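Endari opens its sorting tables to everyone

19 January 2022

If you have a cupboard full of half-used tins, tubs and tubes that you have been meaning to deal with since August, there is good news from the Endari reuse centre on Poduval Road. The sorting tables at the back of the building, until now kept for school groups, are open to anyone who wants to bring in a box and go through it.

And people have been coming! In the first fortnight 219 boxes passed over the tables, which is far more than the centre had hoped for, and the shelves in the swap room next door have never looked so full. Paint, polish, glue, wood filler, bicycle oil, shoe cream – it all gets looked at, and anything that still has life in it goes out again for somebody else to use.

The system is wonderfully simple. You take a table and a wire basket and lay your things out one at a time. Items that are good to pass on go in the basket, and the basket goes through to the swap room when you have finished. Leaking tins, and anything with a label you can't read, go to the counter by the door, where staff will take them off your hands. There is no charge for up to 6 boxes a visit.

The tables themselves are a pleasure to work at, with pale wooden tops and a white board laid over them, so small print on a dark tin is much easier to make out. Fukar, the joinery workshop across the yard, cut and sanded the tops over the winter and did a lovely job of it. 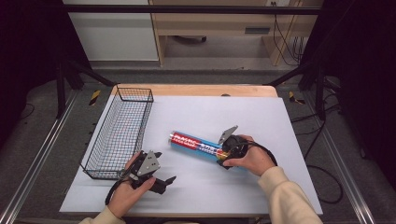

A can on the sorting board at Endari, with an empty wire basket to its left.

The swap room has grown as well. It now has 54 shelves, grouped by job, so everything for floors is together and everything for bikes is together. Visitors can take home 3 items each time whether or not they have brought a box, and there is already a brisk trade in half-full tins of white gloss.

Next on the list is a repair corner, to be shared with the Vindero tool library – expect glue, clamps and plenty of wobbly chairs. Gloves are provided at the tables, but please bring your own box to carry things home in, as the centre is running short of them.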